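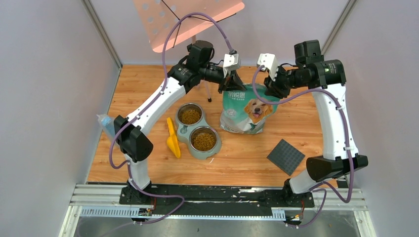
Two arms, one bag of dog food and a double bowl, at the Flidmont open day.

I went to the open day at Flidmont in January with one question: is a two-arm station a thing I would want in our own small workshop? The station they show is called Macapagal. I stayed near it from the morning until they closed the doors, so this review is longer on watching than on numbers.

The task on the table was pet feeding. It sounds easy, but a bag of kibble is soft and changes its shape every time you touch it, and the scoop is a thin plastic thing. Birutė Uibo, who was running the station, told me they chose it for this reason. She let 21 visitors each ask for one run during the day, and 19 of the runs were finished without her help. In the other 2 she stopped the arms by hand, which took her one second, and I was glad to see how calmly they stop.

What I liked first is the reach. The arms are long, and both can work over the same bag without hitting each other. The colored sleeves on the cables are also a good idea, because you always see where the cable goes when the arm turns.

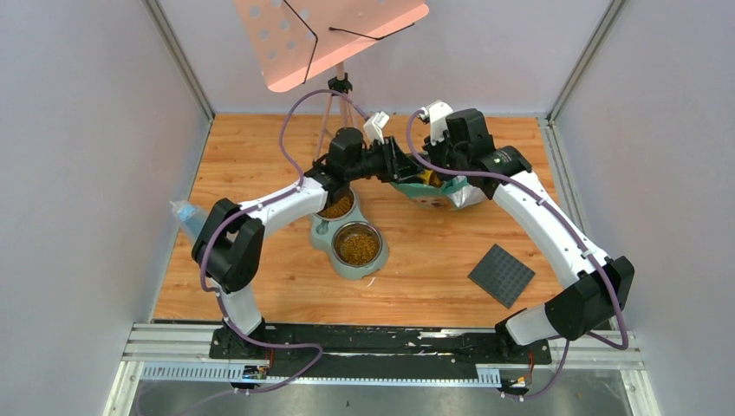
The grip is good but slow. I would give it 5 more months before I let it work alone. Between runs a person has to put everything back in place, and at Flidmont this person was Janelle Policarpio, who did not sit down much. If you buy such a station, please count her hours too.

Some smaller complaints. The long purple cables make big loops, and I would be afraid to catch one with my sleeve. The black rail in front already has many scuffs, so I asked if it can be replaced separately. It can, but you have to order it with the bases. The noise is low, I could talk next to it in a normal voice.

For a school or a lab, I would recommend it. For a workshop like mine, where two people do everything, I will wait for the next version. Birutė promised to write to me when it is ready to try.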